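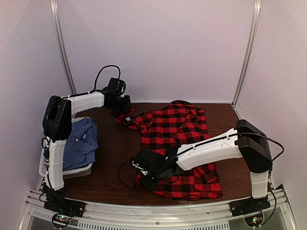
Red and black check shirt on the table, blue check in the basket.

From: Hala Chidiac
Date: 13/12/2021
Subject: Re: [mending] Flannel gets thin at the elbow

Lehtinen wrote:
> I have two flannel shirts which are thin at the elbows but have
> no hole yet. Should I wait for the hole, or patch now? And do
> you match the checks? My wife says it is not worth the trouble.

Dear Lehtinen,

Please patch now. When the hole is open, the threads around it are already weak and your stitches have nothing to hold. I put the patch inside the sleeve, 2 cm bigger than the thin part on every side, and I sew it by hand with small running stitches.

For the cloth I use old pajamas, washed many times. New flannel can shrink after you sew it, and then the elbow pulls. I made this mistake in July with a piece from Stesano and I had to open everything again.

About the checks — with an inside patch you do not need to match. With an outside patch I try to match only the dark lines.

Thread: I have cotton from Zenach, 400 m on the spool, and it is good enough. The Molinow thread was too shiny for me.

Does someone know how to keep the cuff from rolling after the repair? Mine still does it.

Kind regards,
Hala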